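Research articles | Household and Material Culture

4.2 Clearing the table

Participants at the Verard site were asked to clear a small wooden table in whatever order they liked. Most began with the largest item, a compartmented plastic tray, and left decorative pieces until last. Salinas and Agbayani coded each session separately and resolved differences by discussion. In 16 sessions the tray was lifted before flowers or a picture frame had been touched. Participants described these smaller items as belonging to the table – the tray, by contrast, was "in the way". Colour had little bearing on the order chosen. Two participants moved the flowers first, and both said they were worried about crushing the petals.

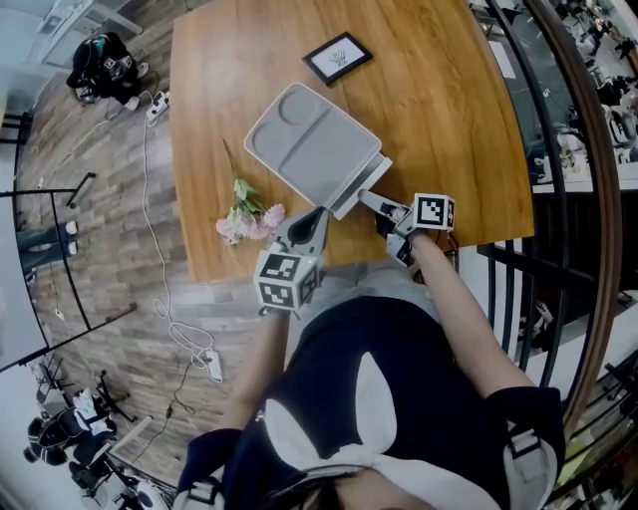

Figure 5. Light grey tray held above the table, with flowers and a small black frame on the tabletop.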